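Cleaning Small Things at a Desk — speaker notes

Slide 1. Opening
Say who the talk is for: anyone who looks after a shared toy shelf. The shelf at Furinmont holds 305 items, and 37 of them are model cars. Ask who has cleaned one this month. Wait for hands.

Slide 2. Setting up
One table, one pack of wipes, one item at a time. Keep the pack on the left and the item on the right. A pale tabletop helps — dirt shows up on it.
Point out the wipes standing up out of the opening, and the round white lid on the table behind the pack.

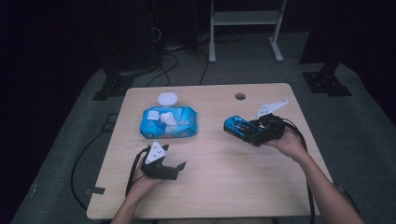 Slide 2: Wipes on the left, blue toy car on the right.

Mention that glossy paint shows finger marks first. Wheels and the black parts around the windows need a folded corner of the wipe. Don't soak the axles.

Slide 3. Looking after the pack
Pull out one wipe, then press the rest back down. A pack left open on Sunday is dry by the middle of the week. If a lid has come off, keep it with the pack. Same table on the slide, with the round white disc by the back of the pack and a crumpled white tissue or wipe out in the middle.
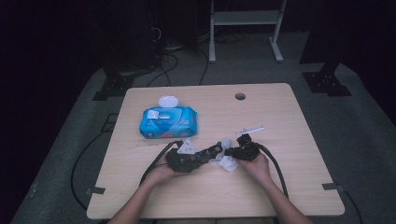
Slide 4. Putting things back
Let each item air dry before it goes on the shelf. Used wipes go in the trash, never down the sink. Write the item number on the Whitlock sheet.
Take questions. Handouts are by the door.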